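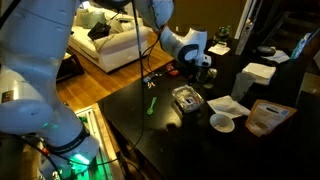
Hellimo table-clearing package — worth the subscription?

gantrypete
Posted in: Arms and Grippers

We've had the Hellimo package on trial since July and I have to give a yes or no soon. For anyone who hasn't looked at it, you supply the arm and they supply the gripper profiles, the grasp software and a setup call. The task is clearing a table after people eat. Cups, napkins, a bowl, plastic spoons, snack bags, on a black glossy table.

Results so far over 51 clears, scored by item type:
Plastic cup: fine
Small bowl: fine if it comes in on the rim
Clear container with lid: so so
Small glass: bad
Flat napkin: bad
Paper bag standing up: mostly fine, sometimes knocks it over

Setup took 3 hours including the call. Documentation is okay. The part on force limits is thin.

Anyone running it longer than me?

---

mortise_88
Two years with the Dukalcombe kit here, so a competitor, but I tried Hellimo before that. Glass on a black glossy top is the hardest thing you could have given it. The depth data comes back full of holes and then it also sees the reflection. Put down a matte mat and run the glass again before you blame the software.

---

gantrypete
Tried a gray mat. Glass went from bad to okay. But the sales page says "any household surface" and I'd like to hold them to that. The people who would use this are not going to put a mat down.

---

sillwork
"Any household surface" is marketing. Read the spec sheet, it lists reflective tops under reduced performance.

---

mortise_88
It does now. It didn't when I had it.

---

tannerbee
What is your cable doing? In your photo there's a long black one hanging down and looping over the near edge of the table. I would fix that before scoring anything. If it drags an item even once, your numbers are off.

---

gantrypete
Fair. It hasn't caught on anything that I've seen, but I wasn't watching all of the runs. I'll clip it up along the arm.

---

tannerbee
Use more than one strap. You've got the one black band down near the lower joint and then nothing I can see holding that long run. Leave slack at the wrist or you'll be replacing the cable.

---

ohmslaw_ish
I'm going to disagree with most of this. We run Hellimo on a Trình base in a break room and it's good. Napkins were a problem until we turned on the pinch-drag option. It pulls the napkin to the edge and grabs it there. It's off by default, under Advanced > Thin Items. I don't know why it's off.

---

gantrypete
Didn't know about that one. Will it work with something sitting on the corner of the napkin? I have the bowl right down at the lower left corner of mine.

---

ohmslaw_ish
Set the order so bowls go first. If you leave it on auto it picks whatever it is most confident about, and that can be the napkin.

---

sillwork
So it's a clearing package where you set the clearing order by hand. For that price I'd want it to work that out.

---

ohmslaw_ish
You set it once. It took me 2 minutes.

---

sillwork
And then somebody puts a spoon in the bowl.

---

mortise_88
Dukalcombe handles stacked and touching items better, but it is slower and their support is one email address. Took 22 days to get an answer on a firmware question. I'd still pick it for glass.

---

gantrypete
Has anyone used the Mondum fingertips with Hellimo? The stock pads feel too hard for the thin plastic. The lid on the clear container flexes when it closes and then the whole thing slips.

---

tannerbee
Yes. They fit, but you have to redo the tool offset or it will press into the table. Softer, better on lids, worse on spoons. They pick up crumbs and need wiping down a lot.

---

gantrypete
OK. Plan is cable first, then pinch-drag on, bowls first, and the same items with no mat. If the glass is still bad I'll ask for a longer trial before I pay for a year. Will post the numbers.

---

sillwork
Get the longer trial in writing.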